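3.2 Picking a vehicle platform

Most of the money in our budget went on one line, the vehicle, so we spent a long time on it. Ramiro Benítez and I started out wanting to build our own base, as the Lorkdale group did, and I still like that idea. But our first parts list ran to 68 items before we had priced a single sensor, and we had no one free to do the wiring until June. So we went shopping for a ready-made kit instead!

We kept 3 options on the table, and 2 of them were small four-wheeled vehicles sold with the driving hardware already fitted. Paper brochures helped more than I expected. Sellers tend to show the base kit and the dressed-up version side by side (Fig. 4), and that is a handy way to work out which parts you will be paying extra for.

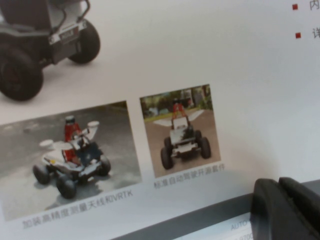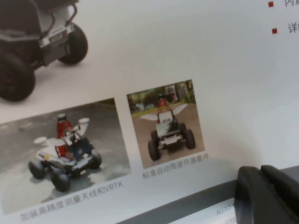

Figure 4. Two views of a brochure page. The captions under the smaller photos read 加装高精度测量天线和VRTK (high-precision measurement antennas and VRTK added) and 标准自动驾驶开源套件 (standard open-source autonomous driving kit).

The antennas were our big argument. Tiina Aaltonen wanted them from day one, while I wanted to buy the standard kit and add them in the second year – our Kakia test route is mostly open ground, and I figured we could live with a plainer setup for a while. We ended up pricing it both ways. Adding the antennas later came out 2534 dollars higher in our sheet, nearly all of it labor and a second round of calibration, so Tiina won that one. We moved the difference into the line for spare tires and batteries, and the full sheet is in Appendix B.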